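Parkmont Garment Care Guide
Section 6: Folding knitwear and soft tops on the bed
Reading time: 5 min

6.1 Scope

This section covers the folding of knit tops, sweaters and other soft garments on a made bed. It applies to all rooms fitted with the Plokora drawer unit. For shirts with a stiff collar, see Section 7. For bed linen, see Section 9.

A bed is the preferred folding surface in rooms that have no table at least as wide as the garment with its sleeves out. The fabric of the sheet holds the knit in place, and the garment does not slide while the second sleeve is being turned in.

6.2 Preparing the surface

1. Remove pillows, throws and any loose items from the half of the bed to be used.

2. Pull the top sheet flat and tuck it on the near side. Creases in the sheet transfer to thin knits if the stack is left standing for more than 30 minutes.

3. Check the sheet for lint, hair and crumbs. Use the Harero lint roller (supplied with the drawer unit) in one direction only.

4. Switch on the ceiling light or open the curtains. Seams on black and navy garments are difficult to find under a bedside lamp.

NOTE – New sheets in strong colors can release dye onto pale knits during the first few uses. Wash a new sheet twice before folding white or cream garments on it.

6.3 Opening out the garment

1. Take one garment at a time from the basket. Do not tip the basket out onto the bed.

2. Find the shoulder seams. If the garment is inside out, turn it now, starting with the sleeves.

3. Lift the garment by one upper corner and let the rest hang. Allow the weight of the fabric to pull out the larger folds.

4. Take the opposite corner and bring the two level.

5. Lower the hem to the sheet first, then the body, then the shoulders. Lay the garment face down.

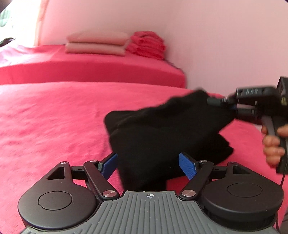
Dark knits take longer to open out than light ones, and extra time should be allowed for them. The usual cause of a bad fold is a hidden twist between the body and one sleeve, and on black fabric the twist leaves almost no shadow to go by. A contrasting sheet helps. Against rose-red, the outline of a black garment is easy to follow even while the fabric is still crumpled, and the same garment on a charcoal or navy sheet has to be checked by touch. With one upper corner pinched and raised, and the bulk drooping below it, run the free grip down the edge of the fabric until the next corner is reached. Do not pull from the middle of the garment.

CAUTION – Do not shake loose knits. Shaking stretches the shoulder line. Garments heavier than 4000 grams when wet must never be lifted by one corner until they are completely dry.

6.4 Folding

1. Smooth the back panel from the center outward. Use flat pressure and do not drag.

2. Turn in the left side by one quarter of the body width. Lay the sleeve straight down along the fold.

3. Repeat on the right side. The two sleeves should lie next to each other and should not overlap at the cuff.

4. Fold the hem up to the middle of the body.

5. Fold again to the neckline – thick knits may be left at a single fold if the second one will not stay down.

6. Turn the garment over. The neckline should be on top and centered.

NOTE – Hooded garments: fold the hood down over the back before step 2. Leave the cord ends inside the fold.

6.5 Stacking and storage

The shallow drawers of the Plokora unit have an internal clearance of 150 mm. Stack up to 20 thin tops per drawer in two rows, or fewer if the drawer does not close freely. Place the fold toward the front of the drawer. Keep dark knits together to limit the transfer of lint.

Chunky sweaters go in the bottom drawer, on the Grewal liner, with the heaviest at the base. Do not hang them. Long-term items are moved to the under-bed box in April and brought back in October.

6.6 Correcting common faults

Sleeve shows at the edge: open to step 2 of 6.4 and turn the sleeve in again.

Stack leans: folds are all facing the same way on a bulky hem. Alternate them.

Neckline is off center: the first two turns were unequal. Refold from step 1.

Surface fuzz after folding: clean the sheet as described in 6.2 and roll the garment lightly along the grain.

Section prepared by Eluned Craddock. Checked by Devendra Kushwaha.

Related sections
Section 5: Sorting the laundry basket
Section 7: Shirts and stiff collars
Section 8: Pairing socks
Section 9: Fitted sheets and bed linen
Fitting the Grewal drawer liner
Replacing the Harero roller sleeve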